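Clearing out the back office, Kudonstead

Gallery page, finally. Lindsay has been on at me for weeks to get these up so people can claim things before we hand the keys back. Intro first then the stuff.

For anyone who wasn't on the email: the Kudonstead shop is closing its upstairs office. Shop downstairs stays open, same hours, same phone. Just the upstairs going. We had the two rooms and a kitchenette for 13 years and you would not believe what fits in two rooms and a kitchenette. Everything has to be out by the end of March.

How it works. Small stuff is free to anyone who ever worked here or drank our coffee. Bigger stuff, make Lindsay an offer, money goes to the farewell lunch. Email or ring the shop, say what you're after, come and get it on a Wednesday after 4 pm. Side door. The front stairs are blocked with shelving at the moment.

Going up in the order I get to them. One picture so far, rest are words only till I get back in there, so use your imagination. I'll add to it.

Already gone (sorry)

The kettle. Went in the first hour.

Both the good chairs. Noeline Dunstan took them and she is not giving them back, I asked.

Big whiteboard, to the primary school. They wanted the pens too. They can have the pens, half of them are dry.

Filing cabinet with the key. The filing cabinet without the key is still here, see further down.

Shelves and walls

Pinboard, cork, about a metre and a half wide. Has every staff roster from the last few years under each other like wallpaper. I've stopped peeling. Comes as is.

Framed map of the district, the old one, before they put the bypass in. Glass has a crack in the bottom corner. Two people have asked so it might go to a coin toss.

Clock from over the door. Runs four minutes fast, we all knew, we all still left by it.

Steel shelving, grey, bolts together. Bring your own spanner and a second person. It's what's blocking the stairs so whoever takes it gets our eternal thanks and probably a cake.

The table and the bits on it

Oval table, the light wood one out of the meeting room. Best thing we own. The grain is lovely, long curvy lines running the whole way across, and it looks warm even in that awful room. Offers to Lindsay please, sensible ones. You'll need a ute or a very patient friend with a wagon. Legs are meant to come off. I have not tested this.

Stuff on top is giveaway. The mouse is the white one with the blue down the side and a bit of yellow trim round the bottom, little blue triangle logo at the back. Shiny thing. Haven't tried it on a computer so take your chances. The sticker with the pink cartoon head on it, side-on, with the scribbly letters, is free to whoever wants it for a laptop or a toolbox. Same goes for the round grey one with the line drawing of a face, might be a sticker, might be a coaster, pick it up and find out. There's a little card or leaflet too, white with green and blue on it, up the back. Take that as well, saves me recycling it.
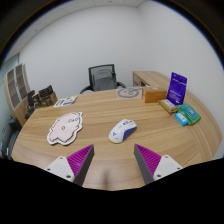 Desks and drawers

Desk one, mine. Wobbles if you lean on the left. A folded bit of card fixes it and the card is included.

Desk two, Lindsay's. Doesn't wobble. Somebody has written a phone number on the underside in texta and none of us will own up. Fifteen dollars or near offer.

Desk three is really a door on two trestles. Trestles are worth having. The door is a door.

Filing cabinet, no key, locked. Something slides around in it when you tip it. Free to anybody who will tell us what it is.

Drawer contents, in one box, all or nothing: bulldog clips, three staplers (one works), rulers, a hole punch that only does the one hole, rubber bands that have gone sticky, an unopened pack of index cards. Counted the paper clips one lunch time for a bet. 1,039. Lindsay had guessed 1,000 on the nose and reckons that should count. It does not count.

Kitchenette

Mugs, loads. The Sandu ones came from a trade day and I think we took the lot. If your name is on a mug come and get your mug.

Microwave. Works. Turntable makes a noise like a gate. Ten dollars.

Bar fridge, the Wesivico. Cold enough for milk, too cold for lettuce. The seal needs a wipe, I'll do it before pickup, promise. Thirty dollars.

Tea towels, clean, a big stack. Good for wrapping the mugs so take both.

Toaster has gone to the shop downstairs, don't ask for the toaster.

Cables and gadgets

One tub of cables. I've untangled maybe a third. Printer leads, phone chargers for phones nobody has had in years, a couple of long extension leads that are proper useful. Extension leads stay with me till the last day as we need them for the vacuum.

Printer, Dutonar, the big one on the trolley. Prints fine in black. Colour comes out a bit green. Trolley is the real prize. Twenty for both, wont split them.

Desk lamps, a pair, bendy necks. One needs a globe.

Old monitor. Heavy. Free. Please.

Plants

The big peace lily is spoken for, Noeline again. She has watered it since it was tiny so fair enough.

Spider plants, more than I can keep track of. Take one, take four. They've had babys all over the windowsill.

The cactus stays with me.

Odds and ends

Lost property box. Umbrellas mostly. A single gardening glove, a child's gumboot, reading glasses in a red case, a very nice scarf. If the scarf is yours please say so soon or I'm having it.

Christmas decorations, one carton. Tinsel has seen better days, the lights do work, checked them Sunday night on the lounge room floor.

Jigsaw from the lunch table, lighthouse one. Missing one bit of sky. We looked.

Radio. Stuck on the one station, the volume's fine.

Pickup stuff, please read

Wednesdays after 4 pm, side door, knock loud. Park on the street and leave the loading bay clear, the bakery next door needs it and they've been very good about all the banging.

Put your name on a sticky note on anything you can't carry that day. Sticky notes are on the sill by the door. If there's no name on it the next person gets it.

Cash or bank transfer for the bigger things, Lindsay Kerslake has the details. Don't leave cash on the bench.

Bring boxes if you've got them. We are down to the ones with soft bottoms.

Anything left at the very end goes to the op shop, and whatever they don't want goes to the tip, which would be a shame about the spider plants.

Lunch will be downstairs on the last day, out the back if it's dry. Noeline is doing the slice. More pics when I've found the floor in the second room.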